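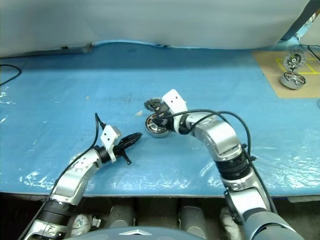
According to Hadi Boutros, the hardest thing about a two-armed build is getting the arms to agree on where the table is, and anyone who has followed the Grurero project will know what he means.

Grurero is a two-armed bench robot put together in the shared workshop at Darcombe. It was begun as a weekend build and has grown into one of the workshop's longest-running efforts, with a build log that now runs to 2,173 entries. The robot works at an ordinary table and handles small mechanical parts such as toothed gears and ring-shaped housings.

Design

Each arm ends in a gripper carried on a white bracket. The bracket is the builders' own work and has been redrawn many times — the log lists 293 changes to it, a wonderful record of stubbornness. Cables run along the outside of the arms, so a bad one can be swapped in minutes without opening a joint.

Work surface

The table is covered with plastic sheet, and parts are set out on a cardboard pad divided into cells with yellow tape. The cells give every part a home position that can be laid out again by hand after a run. It is a lovely, cheap answer to a problem that eats up whole evenings in home robotics.

Software

The control program, Shboul, was written from scratch by workshop members. It moves the arms one at a time or together, and a slow mode is used for every new motion. A second program, Landside, stores each run for playback and keeps the last 500 on disk.

Current work

Gear handling remains the main task. The builders are most excited about passing a part from one gripper to the other in mid-air, which calls for both arms to share the same map of the table. Work on the handover began in November.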